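Flu shots should come to where people already are

14 September 2020

Every September the same notice goes up in the pharmacy window on my street, and every winter plenty of the people who walk past it go without a flu shot. I have been one of them. I was never against the vaccine. I worked until six, the pharmacy stopped giving shots at five, and by the time I had a free afternoon it was December and I had talked myself out of it.

I think most talk about flu vaccination starts in the wrong place. We spend a lot of money on persuading people. Posters, radio spots, mailers with a smiling grandmother on the front. Some people do need persuading, and I don't want to wave that away. But a large share of the people who skip the shot would take it if someone put it in front of them on a day they were already out of the house with ten minutes to spare.

This year it matters more than usual. Hospitals have had a hard spring and summer with the coronavirus, and there is no vaccine for that one yet. There is one for flu. A person with a fever in January is going to need a test, a few days at home and maybe a bed, whichever virus it is. Anything that cuts down the number of those people helps the staff who will have to look after them.

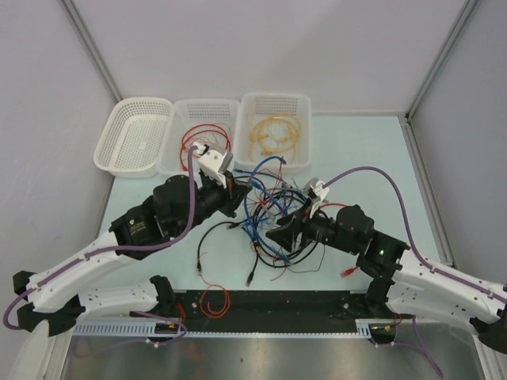
The usual setup in our county is that you go to your doctor, a chain pharmacy, or one of two health department clinics. The clinic on Berrada Avenue is open for walk-in shots on weekday mornings. The other one, out at Prirnon, takes appointments by phone, and the phone is answered when it is answered. If you have a car, a regular doctor and a job that lets you step out, all of this works fine. If you are missing one of those three, it gets harder, and if you are missing two you probably don't bother.

Compare that with what happened at the Stitari warehouse last fall. The company let two nurses set up in the break room over a shift change. They had brought 40 doses, expecting to take some back, and they used them all before the night crew had finished clocking in. They came back the next week with 62 and used those too. There was no campaign. A supervisor wrote the time on the whiteboard, and people rolled up their sleeves on the way to their lockers.

I would like to see the county do that on purpose, with a schedule. Large employers are the easy part. After that come the bus depot, the community college, the laundromats on the east side, the parking lots of churches and food pantries. The pantry lines are long this year, and the people in them are waiting anyway. Many are in cars, which makes distancing simple. A nurse can give a shot through an open window.

The objections I hear are about cost and about records. Cost first. Sending a nurse and a cooler across town is more expensive per dose than having people come to the nurse, if you only count the doses you give. But a clinic room that sits half used all morning costs money too, and so does a box of vaccine that expires in the refrigerator in June. The county already owns two vans. They were bought for blood pressure screening and one of them has hardly moved since March.

Records are a fairer worry. If you get your shot in a parking lot, your doctor may not know, and a parent with three kids can lose track of who had what. The state registry is supposed to solve this, and mostly it does, as long as somebody enters the dose. The Jodus system the health department uses can be filled in from a tablet. It is slow and it logs you out if you look away, but the entry gets made. Paper cards as a backup would be enough.

I put most of this in a shorter letter that ran online last week, and got more mail than I expected. A good deal of it was from people who told me where they would want a van to stop.
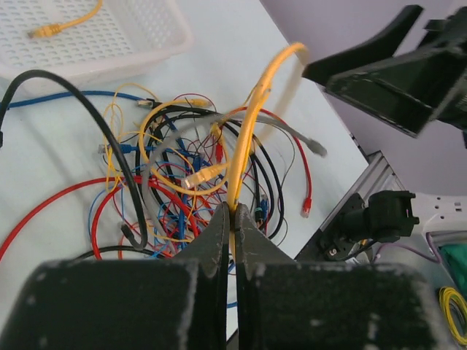
Bouchra Alaoui wrote that I was making it sound too easy. She said the hard thing is staffing, that the same nurses I want in the vans are the ones being pulled onto testing sites, and that a schedule that gets canceled twice will do more harm than having none. People who took their break early to stand in a lot for a nurse who never came will not do it again, she said, and they will tell their coworkers.

She is right about canceled visits, and I should have dealt with it. My answer would be to start small. Pick a few sites, keep them the same from week to week, and don't announce a stop until there are names on the roster for it. Pharmacists can give flu shots as well, and so can nursing students under supervision, which the college says it would be glad to arrange. I would take four stops that always happen over 24 that might.

Weidong Hou made a different point, which was that evening hours at the existing clinics would help a lot of people and need no vans at all. I agree. Two late nights a week at Berrada Avenue could begin this month. That should go ahead whatever is decided about the rest.

The county board takes up the health budget later in September. The line for flu outreach is in there, and as drafted nearly all of it goes to advertising. I would move half of it to nurse hours and gas.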